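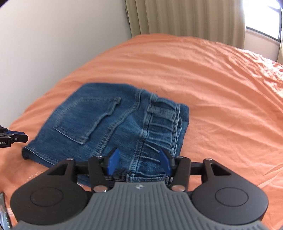 Muvthorpe Frog Week returns with a new listening trail

FOR IMMEDIATE RELEASE
Jul 25, 2022

MUVTHORPE — The frogs are calling again at Kermani Marsh, and this year everyone is invited to stay up late and hear them! The Astosetti Nature Center will open its new listening trail on the first night of Frog Week, with guided walks every evening, a tadpole table for younger visitors and a sound library that anyone with a phone can add to.

The trail runs 1000 yards from the lower parking lot to the old pump house, most of it on boardwalk, and passes three ponds where green frogs, bullfrogs and gray treefrogs can be heard in summer. Posts along the way carry a drawing of each frog and a few words on its call. (The green frog is the one that sounds like a plucked banjo string, and once you know it you'll hear it everywhere.)

"I have walked this marsh in the dark for years and I still stop dead when the treefrogs start up," said Setareh Fallahi, director of the center. "They're loud, they're tiny and they're almost impossible to find. Kids are much better at it than I am."

Local residents have already sent in 126 recordings since the sound library opened in May, from backyard ponds, drainage ditches and one very noisy rain barrel. Naturalist Seidu Amoah listens to every one and writes back with a name for the caller.

"Please keep them coming, even if you think it's only a cricket," Amoah said. "Sometimes it is a cricket, and I like those too. Half a minute of sound is plenty. Tell us the street and the time of night and we can do a lot with that."

The center hopes to reach 2000 recordings before the ponds go quiet for the winter. Clips will be played at a closing-night gathering on the pump house lawn, where Shirin Naseri will also give a short talk on making a small garden pond that frogs will use — no pump, no fish, and one gently sloping side so they can climb out.

Walks are free and leave at dusk. Each is limited to 50 people, and places can be booked at the front desk or by phone. Long pants and closed shoes are a good idea, as the mosquitoes have had a fine year as well. Flashlights with a red setting are welcome. Please leave dogs at home, and look at the frogs without picking them up.

Media contact: Ladan Pakzad, Astosetti Nature Center, Muvthorpe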